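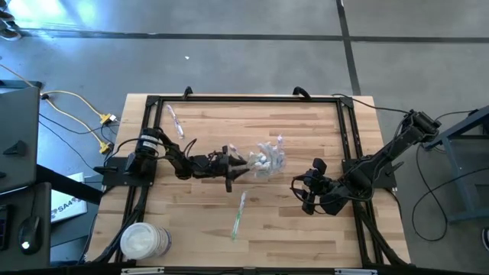

Clear bag with small white items, held over the table.

4. Storing Your Bike on the Skutside Wall Rack

Read this section after the rack is fixed to the wall (see section 3). It applies to the single rack and to the double rack with 2 hooks. The steps are the same for both.

4.1 Before the first use

1. Check that the four wall screws are tight. Do not use an electric screwdriver for this check.
2. Pull the hook down with your hand and hold it for 10 seconds. The wall plate must not move.
3. Remove from the bike the pump, the bottle and any bag that is not locked to the frame.

Caution: Do not hang an electric bike on this rack, also not with the battery removed. For electric bikes use the Briggs floor stand.

4.2 Hanging the bike

1. Roll the bike to the wall so that the front wheel touches the lower rubber pad.
2. Squeeze the rear brake and lift the handlebar until the bike stands on its back wheel.
3. Guide the front wheel over the hook. The hook must hold the rim between two spokes — never the spoke itself.
4. Lower the bike slowly and let the back wheel rest in the tray.

Note: If your bike has a front fender, the hook can press on it. In this case hang the bike by the back wheel. The distance from hook to tray can be set up to 790 mm in the lower position.

4.3 The accessory shelf 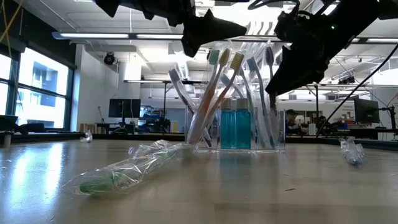

The shelf of the rack is made for helmets, gloves and lights, and it has no edge at the front. Small things can fall down when the bike is lifted. Riders who wash at work after the ride usually want to leave some things there too, and for this we advise a low clear container, like the one with the wrapped toothbrushes and the two small bottles of teal-blue liquid. Bottles should stand upright with the cap closed. Place the container at the wall side of the shelf, so the handlebar does not touch it.

4.4 Locking

1. Pull the cable out of the wall plate and pass it through the frame and the front wheel.
2. Push the end into the lock until you hear a click.
3. Turn the key to the left and take it out.

Caution: The cable is for indoor use only. In a shared bike room, use also your own lock. A replacement cable can be ordered with part number 769.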